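Giving up the car, one year on

Jun 6, 2019

We sold the Pruston last June, when the garage quoted 563 pounds to get it through its test. It was worth around 500. I had been driving it to the station and the supermarket and not much else, so I decided to try a year without one.

The bus

The number 40 from Vungate goes past the end of our road. It is fine until early evening, when it drops to one an hour. I missed the last one home twice in the winter and paid for a taxi both times. I now keep the timetable inside the kitchen cupboard door.

Shopping

Small loads, more often. I bought a trolley from Costello's, which I swore I would never do, and the wheels have held up well. Heavy things like compost get delivered. Sinéad Geraghty next door still offers lifts to the tip and I accept perhaps one in three.

Money

I have saved less than I expected. Train fares went up and I take more trips than I used to, mostly to see my sister in Valia Road. Still, no insurance, no tax, no tyres.

At home

I spend more weekends in, and jobs get done. The little white flowers on the table are still going, and the yellow screwdriver gets more use than it did. 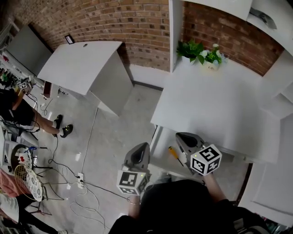
Next year

I will carry on. I may hire a car for a week in Wales — the buses there beat me last time.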